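Fall walk-through at the Lasta Street rental, with my notes

I do this one every August before the new tenants get their keys, and I start upstairs so I'm not tracking attic dust over clean floors.

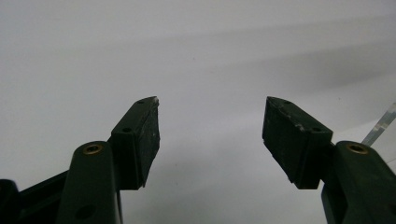

Upstairs

Smoke alarms: OK. All chirped when I pushed the button. The hall one is getting yellow but it's still in date.

Window latches: one FAIL. Back bedroom latch spins and spins and never catches. I'm putting in a new one this week (and yes, I said that last year!).

Attic hatch: OK. Sticks a little. Push on the left side.

Kitchen and bath

Outlets by the sink: OK. Test button trips, reset works.

Under-sink leaks: WATCH. There's a ring on the shelf paper. I wiped it down and left a dry paper towel under the trap, so we'll see.

Bath fan: OK, but loud. I love that old thing and I'm still pricing a new one, $52 at Sullel Supply.

Grab bar: OK. I hung on it with all my weight.

Basement

Water heater: OK. No rust at the base, relief pipe is clear.

Furnace filter: CHANGED. Wow, it was gray.

Dryer vent: FAIL. Packed with lint back by the elbow. Please don't run the dryer until I've cleaned it out!

Water meter: reads 1,522.

Outside

Porch rail: WATCH. Second post wiggles, needs a longer screw.

Gutters: not done, the ladder is still over at the Valis house. Next trip.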